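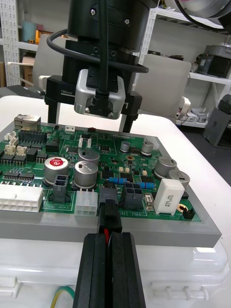
A Sunday at the Woko open day in Gonov
Posted 11 Apr 2021

I have wanted to see Woko from the inside since my washing machine was repaired there two years ago. They fix the electronics of household machines: washing machines, ovens, heating controls, also some old radios if the person at the counter is in a good mood. Once a year they open the doors to visitors, and this time I finally had a free day.

Getting there

From the station in Gonov you take bus 71 to the stop Kushwaha Street. The ride takes 40 minutes on a Sunday, and the bus goes only once in an hour, so please look at the timetable before you leave home. I did not look, and I waited a long time next to a closed flower shop. From the stop you walk back in the direction of the river and turn left after the paint store. The sign of Woko is small and gray, and I passed it once without seeing it.

We were let in by groups of 10. At the entrance everybody got a paper badge and a strap for the wrist against static electricity, although we were told many times not to touch anything. I think the strap was more for the feeling.

What arrives and what leaves

The tour starts in the receiving room. Every machine part that arrives gets a card with the complaint of the customer written in his own words. Some cards were hanging on the wall, and I could have read them for an hour. "Makes a noise like my uncle." "Works only when it is raining." Our guide explained that the second one was true: there was a crack in a solder joint, and humid air was enough to change it.

After that we saw the washing of boards, which surprised me. I was always taught that water and electronics are enemies. They wash them in special water with no minerals inside, then dry them in a warm cabinet until the next day. Much of the dirt is soap powder and grease from kitchens, and a part of the faults disappears already with the dirt.

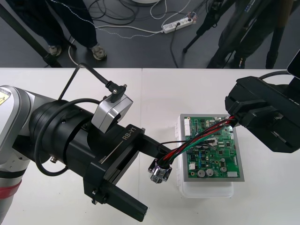
The guide spoke for a long time about spare parts, and for me this was the most interesting piece of the visit. A manufacturer stops selling a control board, and from this day the whole washing machine is considered dead, even if the motor and the drum are in perfect health. Woko buys broken machines for the parts and keeps them on shelves in the back hall, sorted by connector and not by brand. It looks strange at first. Then you understand that the same board is often used in several brands, with only the sticker changed.

A woman in my group asked about prices. A normal repair of a control board costs 80, with one year of guarantee. If they cannot repair it, you pay only the postage. She had thrown away an oven in September because the shop told her that there was no solution, and she was quiet for a while after this answer. 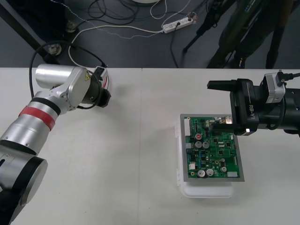
The last stop was a short talk about what you can do at home before you send anything. I made many notes. Switch off the power at the fuse and wait, because capacitors can keep their charge. Take a picture of all the cables before you pull the first one. Pull at the plastic of the connector and never at the wire. Work on a light surface with enough free space; a green board on a white tabletop, like in the photo, is easy to inspect, and a screw that falls will also be easier to find than on my brown kitchen table. If you see a brown spot or a swollen part, do not try to clean it, only write it on the card.

Somebody wanted to know if it makes sense to learn soldering at home. The answer was yes, but to begin with a toy or an old radio and not with the heating of the family in winter.

Food and practical things

There was coffee in the yard, but the line was long. I went across the street to Bundura, a small bakery with three tables outside. The cheese pastry is very good and very salty. They accept only cash.

Children can join the tour, but the talk at the end is rather long for small ones. Wear closed shoes. The toilets are on the upper floor, and there is no elevator. I took home the price list and a free sheet with the most common error codes for dishwashers, and the sheet is now on the inside of my kitchen cabinet.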